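Winter Coats, Sorted: A Little Gallery From the Back Bedroom

5 min read

Every year I tell myself I'll go through the coats in June, when it's warm and nobody needs one, and every year I end up doing it in February 2025 style weather with my feet freezing on the floor. So here we are again! The closet rail at our place had reached the stage where you had to lean on the door to get it shut (and then it opened again by itself at night, which I did not enjoy).

Saimi Eskola came over to help, mostly because I'd promised her first pick of anything I was giving away, and we spent a whole afternoon pulling things out, trying them on, arguing, folding, and trying them on again. I've written a few lines about each of the pieces that got us talking. If you only came for the folding tips, skip to the puffer jacket.

The long wool coat

My oldest one, from a little shop called Väisänen that did alterations in the back. I paid 45 for it secondhand and then spent more than that having the lining redone, and I would do it again tomorrow. It stays. It gets a wide hanger, a cedar block in each pocket, and the end of the rail where nothing can squash the shoulders.

Saimi says the collar makes me look like a train conductor. I've decided that's a compliment.

The red puffer

Oh, I love this one - bright red, a bit shiny, quilted all the way across, with a long zipper edged in white. You can't lose it in a cloakroom and you can't lose it in a snowstorm either. It also takes up more room than any other coat I own, which is how the great puffer debate got started. Saimi is a roller (sleeves in, hood down, roll it up from the hem) and I'm a folder, and we both think the other one is ruining the filling.
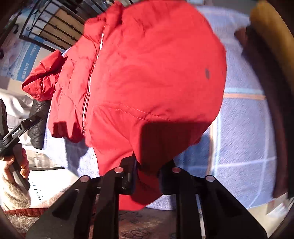 The black quilted one

Diamond stitching, goes with everything, and a good deal less bulky than the red. I nearly gave it to Saimi on the spot. Then I remembered every time I've needed something dark and sensible at short notice, and back on the rail it went. Sorry, Saimi! She took it well, and she took a scarf.

The rain shell

Bought for a hiking trip with Aleksi Juntunen that got rained off on the second morning, so I suppose it was at least the right purchase. It's a Dondura, the kind that folds into its own pocket, except I've never once managed to get it back in there. Aleksi can do it in under a minute and is unbearable about it. I've hung it on the hook by the back door, pocket dangling, and I'm at peace with that.

The parka with the broken snap

I carried this one around for six winters and the bottom snap was broken for four of them. The repair place on Grelora Street wanted less for a new snap than I spend on lunch, so I feel pretty silly. It's fixed now and has gone to Aleksi's nephew, who is exactly the right height and doesn't mind the color (mustard, if you're wondering).

Bags and boxes

I used to keep everything in plastic zip bags and I've mostly stopped. For wool I like cotton garment bags, and for puffers a big box with a lid, with the jacket laid in loosely and nothing heavy on top. Check the pockets first! I found two bus tickets, a mitten and a very old cough drop. And please do the zippers up before you store anything - an open zipper will catch on knitwear every single time.

Where the rest went

One bag to the clothing swap at the Brernora hall, which takes coats right through to spring, and one bag of things too worn to hand on, which I'm cutting up for rags and dog towels. The closet door shuts. I opened and shut it quite a few times that evening just to hear the click.

Next up is the shoe shelf, once I've worked up the courage. Saimi has already put in a request for the green boots.

Contact | © All text and photos belong to the author, please ask before reusing | Back to top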